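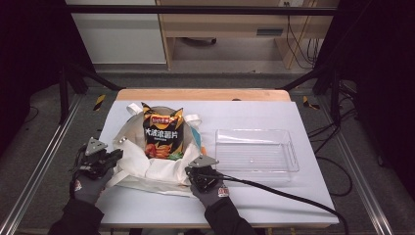 Tanko Nnaji wrote in after the last issue to ask whether the packing line at Durkcombe is going to need any of us once Kabbaj is up and running. Fair question, and he wasn't the only one thinking it!

So I'll tell you what I know. Kabbaj is the arm system Nekanon is putting in, and it'll start on tote orders only - snacks, small groceries, the light stuff. It learns from people packing with the hand-held grippers, so for now the job is the same one you've always done, with a bag of chips and a cloth tote, only slower and with gloves on. I did a morning of it in September and my thumbs were sore until supper. Soft bags are the worst. The tote slumps over, the handles flop wherever they like, and you find out how much your bare fingers were doing all these years.

Each session is up to 40 minutes, then you swap out. Sebastián Quezada fought for that (the first plan was 80) and I'm very glad he did.

What changes after that? Three people move from packing to checking and fixing the totes the arms get wrong, same pay grade, same shifts. Glass and anything over the weight limit stays with us. I asked about next year and got a shrug, so I'm not going to promise you anything there. Akent, who run the training, have agreed to come to a break-time meeting and take questions, including Tanko's.

If you want to try the grippers, put your name on the sheet by the time clock. Bring your own hand cream.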